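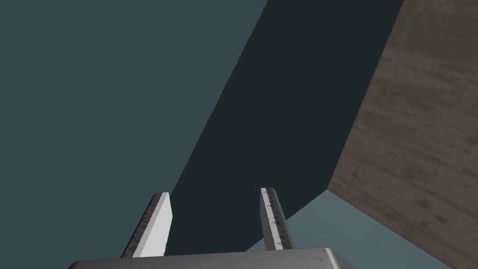

Okisix Simulation Pack for Two-Arm Household Tasks

Okisix is a package of simulated rooms, robot models and recorded task runs, made for groups who study how a two-arm robot can learn from demonstrations. It is the same material we used in our own study of wrist views, and we deliver it together with the training scripts and the result tables. The package runs on an ordinary workstation with one graphics card.

What is in the package

The main part is a set of 435 demonstration runs in furnished rooms. Each run contains the views from the head and from the wrists, the joint positions of both arms, and the opening of each gripper. All views are saved with the same clock, so the user does not need to align them again. A second part, with 409 runs, keeps the same rooms but changes the surface colors and the start position of the robot. It is meant for testing and should not be mixed into the training.

The bedroom tasks were the most difficult to prepare. In one of them the left gripper works at the top of a nightstand while the right one holds a long brown rod over the bed. A policy which looks only at one arm has much trouble there, for the reason that the base moves both arms together.

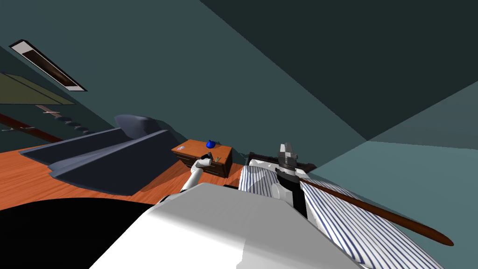 The method behind it

Our question was simple: how much does the policy lose when a wrist view shows almost no objects? Such views are very common in long tasks. The gripper is open, it points to a wall or to the side of some furniture, and the network receives large flat areas with little to hold on to. Many groups remove these moments before training. We kept them, and we added a small gate in the network, which decides at each step how strongly every view is used.

The gate is trained with the rest of the policy and needs no extra labels. With it, the policy finished 514 test trials out of the full test plan without a collision, and this was better than both of our comparison models. The complete table is in the report by Teófilo Quintero, included as a PDF file. We repeated the training with 3 random seeds, and the order of the models stayed the same.

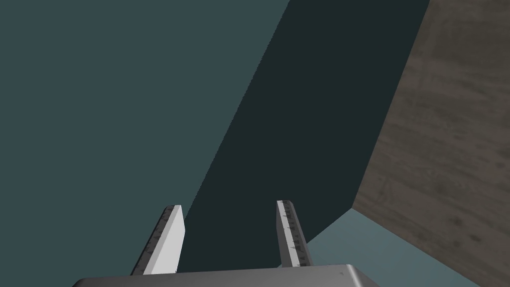
Wrist view with open fingers and no object between them.

Limits you should know before ordering

The walls have flat colors, and the light is softer than in a real home. We did not test the gate on a physical robot yet. Users who plan this step should expect to adjust the camera settings by themselves.

License and delivery

The package is free for teaching. For company use please ask for an offer. The current version is from 16 June 2019, and it replaces the February version completely. Old result files can still be opened.

Related items
Villeo Scene Editor
Alvarado Gripper Models
Turville Run Viewer
Okisix Report and Tables (PDF)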